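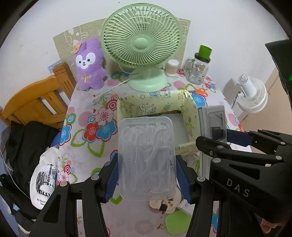
A Friday at the Dendach Household Fair

For a long time I wanted to visit the household fair in Dendach, and this June I finally went. I live in Kirkska, where we have only small shops, and when somebody in my building buys a good cooking pot it is usually from this fair. I took the early train, changed at Hemetport, and arrived a little before ten in the morning. The change in Hemetport is short but easy, you only cross the platform.

The fair is held in the old wool market, a long brick hall with a glass roof. The entrance costs 4 euros and you receive a paper bracelet, so you can go out and come in again the whole day. This was good for me, as under the glass roof it becomes quite warm before noon. Bring a hat if you want to eat outside, because the courtyard has only one tree.

I began at the left side of the hall, with the textiles. There were towels, curtains, bed covers and a great quantity of tablecloths. I learned there that a tablecloth should hang down 30 centimeters on each side if you want it to look proper for guests, and less if you have small children who pull on it. The lady at the biggest textile stand explained also how to wash printed cotton so that the colors stay. You wash it inside out in cool water, and you dry it in the shade. I always dried mine in full sun, and now I understand why my kitchen curtains look so tired.

I spent too much time there. I wanted something with flowers, but I was afraid that a big pattern would be too strong for my small kitchen. In the end I bought a plain yellow one with a thin border. It was the last of its kind and the price was lower for this reason.

The next part of the hall belongs to the companies. Ellery is the largest of them and has its own room behind a curtain, with chairs. Every hour they give a talk about storage in small apartments. I attended the one at eleven. The speaker said that an ordinary household owns more than 1,000 small objects, if you include spoons, batteries, buttons and so on. I don't know who counted this. But her advice was practical: store things near the place where you use them, and do not buy any box before you have thrown away what you don't need. For a company that sells boxes, I found this quite fair.

She also advised us to choose containers with straight sides if the shelf is narrow, and to look at the lid first, as the lid is what breaks. I asked if old lids can be bought separately. For some models it is possible, but you must write to them and wait. 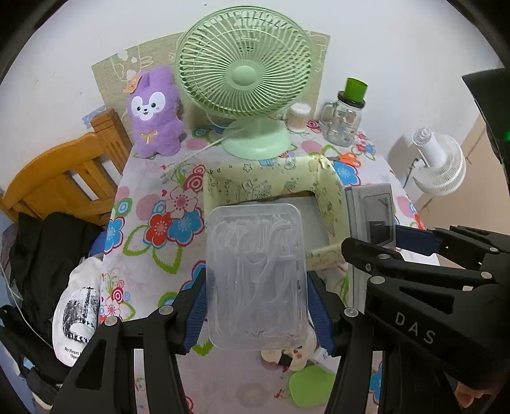 After the talk I was hungry. The food is in the courtyard, and I can recommend the potato pancakes with sour cream. The line looks long but it moves fast. The fish soup I would not take again, it was too salty for me. There are benches along the wall, and I shared mine with a family from Hemetport who come every year and had already filled 2 big bags before lunch. They told me that the ceramics are better on the first day, when the potters still have everything.

So in the afternoon I went to see the ceramics, and it was the part which I liked most. The potters come from the villages north of Dendach and they make mostly gray and brown dishes with a simple shape. One of them had a wheel with him and was making small bowls the whole time, without speaking. I stood there perhaps too long. I bought one bowl for salt and one for my sister. They are not completely round, but they stand well on the table.

There is also a repair corner near the back door. You can bring a knife, a pair of scissors or a lamp, and they fix it while you walk through the hall. I did not know this before, otherwise I would have brought my bread knife. The sharpening is cheap, but you should bring the knife wrapped in a towel, and they ask you to come before three o'clock.

What I did not like so much was the signs. The stand numbers on the map are not the same as the numbers in the hall, and I walked two times around everything to find the toilets. They are on the upper floor, behind the ticket office. For people who cannot climb stairs there is an elevator, but you have to ask at the entrance for the key.

I took the train back at half past five. It was full until Hemetport and after that I had a seat by the window, with the bowls on my knees. The tablecloth is already on my table in Kirkska. It hangs a little more on one side than on the other, and I still have to shorten it.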